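The Puffer Jacket Problem

Aivar Liepiņa can fold a puffer jacket in 18 seconds. Getting a machine to do it has taken up most of his winter, and he couldn't be happier about it.

Watch him work and you'd swear he was playing with a very serious pair of barbecue tongs. He pinches a sleeve, swings it across, lets go, pats the whole thing down, then shakes it out and goes again. Every movement is being logged, and back at the Skollton workshop those movements become lessons for a robot arm called Lepik that has never met a jacket in its life!

I love this approach. The old way was to write out a path point by point, which is fine for a car door (car doors hold still) and hopeless for laundry. At Skollton you just pick up the gripper and show the robot what you mean. The fingers in your hand match the fingers on the arm, so whatever you learn about grabbing slippery nylon, it gets to learn too.

And slippery nylon is the good stuff. T-shirts lie flat and behave themselves. A puffer is full of air, it fights back, and the fold you made a moment ago has a habit of opening up while you're busy with the next one. Liepiņa reckons it's the best teacher in the wardrobe, and he likes to do it in ordinary bedrooms, on ordinary bedding, with the colours and clutter people really live with.
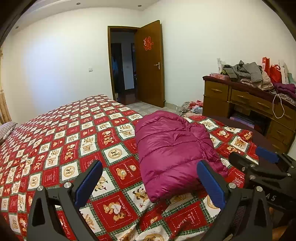
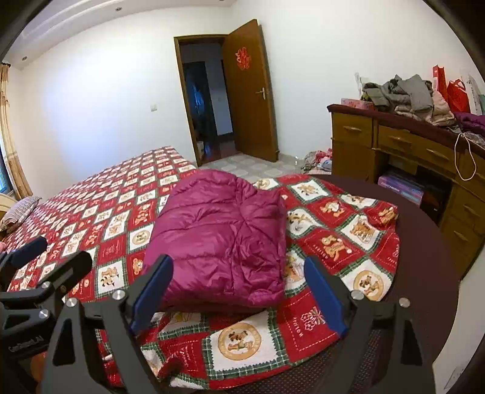
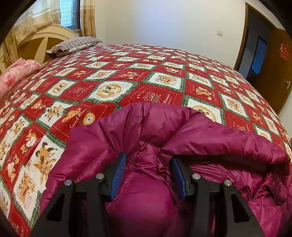 Bears underneath, magenta on top: the jacket and the blue-padded fingers of the hand-held gripper.

I had a go myself in July. My first attempt looked like a sleeping bag that had lost an argument. By the fifth I'd worked out that you come in low, close gently and let the padding settle before you lift, and I was grinning like an idiot. "Keep the bad ones," Liepiņa told me. "I want to see how you got out of trouble."

His favourite recordings are full of that sort of thing: a dropped cuff, a second grab, a hood that wouldn't tuck. Hurnov, the software that sorts the sessions, tags each recovery so Lepik can practise those as well.

Next on the list is a doona cover. He's already picked one out, a king size with 18 buttons, and he can't wait to get his hands on it.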